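Futus Releases Data Handling Tool for Small Grocers and Delivery Firms

BUNDTON, 28/12/2024. Futus, a maker of privacy compliance software, today released Indent, a tool that helps independent grocers and local delivery companies keep track of the customer information they hold. Indent is available now to businesses with up to 101 employees.

State privacy laws increasingly give shoppers the right to see what a company has stored about them and to ask for it to be deleted. Large chains have legal departments to handle those requests. Smaller stores often keep the same kinds of records, including home addresses, order histories and loyalty card numbers, in several systems that do not talk to each other.

Indent connects to a store's ordering, payment and mailing list software and builds a single register of the personal data in each. When a customer makes a request, staff enter a name and an email address, and the tool returns every matching record. Each request must be approved by a manager before anything is deleted.
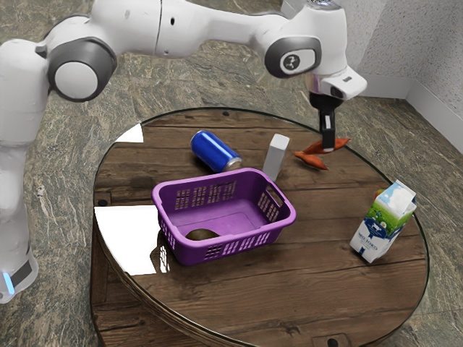

"Most of the store owners we talk to want to follow the rules and do not know where their data is," said Darlene Marchand, chief executive of Futus. "They signed up for one service, then another, and each one kept its own copy. Indent gives them a list they can work from."

The product was tested beginning in April with 21 stores and four delivery companies. Changes made during the test include a simpler approval screen, a printable log for auditors and a setting that flags records a store no longer needs for tax purposes.

Futus developed the record matching feature with Czerwiński, a software firm that specializes in address data. The feature compares spellings and apartment numbers so that one household is not listed several times. All matching is done on the store's own account, and customer records are not used to train other products.
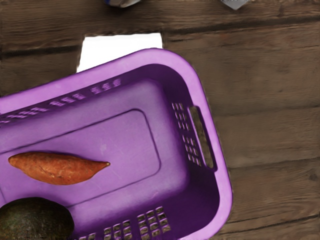

"A deletion request is only finished when the last copy is gone," said Hernán Chávez, head of product at Futus. "We spent most of the test period on that last copy. It is usually in an old spreadsheet."

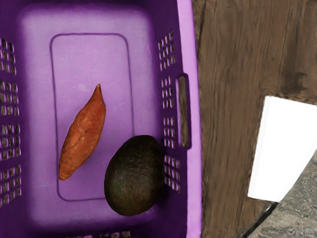
Indent also lets a store set how long it keeps each type of record. Order histories can reveal more than owners expect, and Futus recommends a shorter limit for them than for payment records. A basket holding a sweet potato and one other food item says little by itself, but a year of such orders tied to a street address can point to a person's diet, health or religion. Limits can be changed at any time, and each change is saved in the log.

Pricing is based on the number of stores. Customers who sign up for a yearly plan receive setup help by phone, including a review of up to 50 existing data fields. A Spanish version is in development.

About Futus
Futus makes privacy and record-keeping software for small businesses. The company is based in Bundton.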